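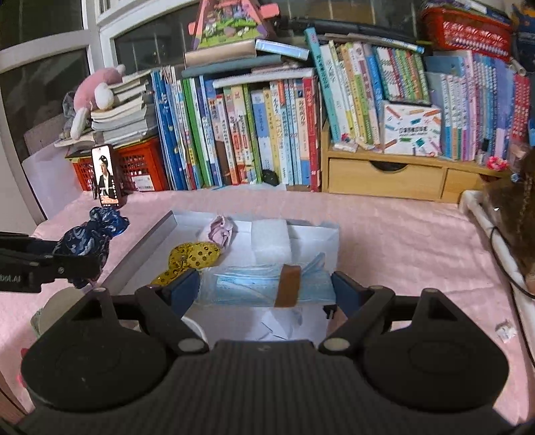

Counting waders at Purkton, September

The hide at Purkton opens at first light and holds six people if nobody brings a tripod wider than their shoulders. I went for the autumn passage, which peaks on the two or three tides either side of the highest spring tide of the month. High water was at 7.40 in the morning. Arrive at least 90 minutes before that, as the birds leave the outer mud early and settle on the shingle bar in one movement.

Saadet Akyol kept the tally. Our figures for the roost were 1,364 dunlin, nearly 400 knot and 100 grey plover. Dunlin were counted in blocks of ten along the bar, twice, and the two totals averaged. Knot pack too tightly for that, so treat the number as an estimate.

The path from the car park is 900 metres, flat as far as the sluice and then soft. Boots are enough. Scopes at 30x gave the best results – anything higher and the heat shimmer over the bar spoils it by mid-morning.

A peregrine came through at 8.15 and put everything up. The flock resettled on the far side, out of range, and we stopped there. Laine Šimkus stayed on for the falling tide and added two curlew sandpipers at the creek mouth.

The next suitable tides are a fortnight later, slightly lower. I will try the Julis side, where the light is behind you until noon.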